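Stolalley Press Announces a New Devotional on the Psalms

July 1, 2021 – Stolalley Press is so pleased to share that Morning by Morning in the Psalms, by Isla Doolan, is now in print. It runs to 303 pages, with 50 short readings that can be taken one a day or, as many of us do, whenever the house is finally quiet.

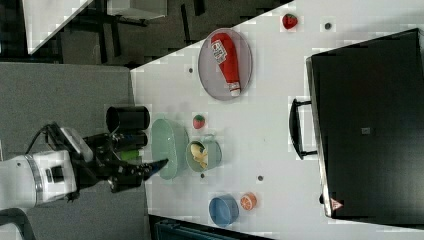
Hemi Rewi read the early chapters with his home group in January and told us they kept going back to the one on Psalm 42, which had them talking long after the coffee was gone.

Isla wrote the book over eight years, mostly in the hour before breakfast, and it has that same unhurried feel – a few verses, a page or two of reflection, and a prayer to finish.
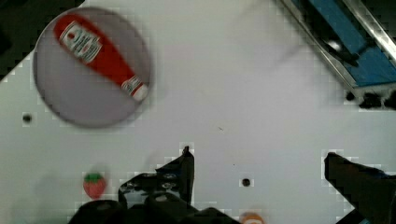 Each reading also has two questions for groups, and churches ordering several copies may write to Ebony Ngata at the Stolalley office, who will gladly help.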